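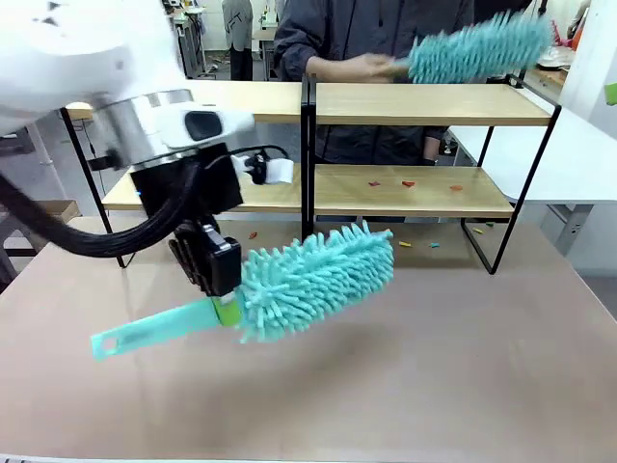
Shelf dusting at Zirneo, Jarnton. One duster in the gripper, one by hand.

October
Enikő Fekete

People wanted for dusting trials, Zirneo, Jarnton – six places, paid

We need six people to work next to a robot arm for two afternoons each. Shelf dusting, light work, mostly standing. You do a pass with a duster, the arm does a pass, we compare. Please read the next part before you write in. Some people will want to skip this one and that's fine.

What went wrong

We had a fault last month and the trials were stopped. The arm was on a return stroke along a shelf. The person at the other side reached in for a piece of confetti on the board, which was allowed at the time, and the arm should have gone to slow speed. It didn't. It finished the stroke at full working speed and the duster handle hit her on the back of the hand. Bruise, no broken skin, she went home early and was back the next morning. She has read this and is OK with it going out.

The log shows the slow-speed request was sent and then overwritten by the next move command. Both came from our software, the Joter planner, not from the arm maker. So the arm did what it was told. Worse, the same thing was in an older log from the spring and was filed as a "late stop". We should of caught it then. I signed that one off myself.

Second thing, smaller. When the duster strands catch on a shelf edge the gripper holds on and the arm keeps pulling. Shelf moved once, did not tip. No one near it.

What has changed

– Slow speed is now on a separate line the planner can't write over. Checked with 40 forced reach-ins, foam hand on a pole, all slowed. I want more than that before I call it fixed, and we are still running them.
– No reaching over the boards while the arm is live. At all. Bits get picked up after, arm parked.
– Pull limit on the gripper. Duster snags, arm stops and waits for a person to clear it.
– Shelf is clamped to the table during runs.
– Stop button within reach of you, plus one for whoever is running the arm. You will press yours in practice before anything else starts. Press it whenever you like, you don't have to give a reason and it doesn't count against you.

What you'd be doing

Dust the shelf your normal way while we record hand position. Stand on your side while the arm does the same boards. Then a short form, mostly about whether the arm's speed felt OK and whether you could tell what it was going to do next. That last one matters a lot to us, the person who got hit said she thought it had already finished.

Each afternoon is 1 to 4 pm with a break. First half hour is all safety, you can leave after it and still get paid for the day.

Who

Over 18. Able to stand for most of three hours. No robot experience needed, and please don't apply if you work for Zirneo or have used Joter before. Cleaning work a plus – home, hotel, office, whatever. Close fitting sleeves, closed shoes, rings and bracelets off, long hair tied. Dust allergy, tell us first.

Where

Vincze building, Jarnton, ground floor, ring at the side door. Parking behind, free after noon.

To apply

Write to Enikő Fekete at the Zirneo front desk. Name, a phone number, which afternoons you can't do. If you want the full fault report ask for it in the same message, it's nine pages and pretty dry but nothing is taken out except her name. Replies go out as I get to them, could be a few days. If the forced reach-in tests turn up even one miss the start date moves and I will call everybody who has a place.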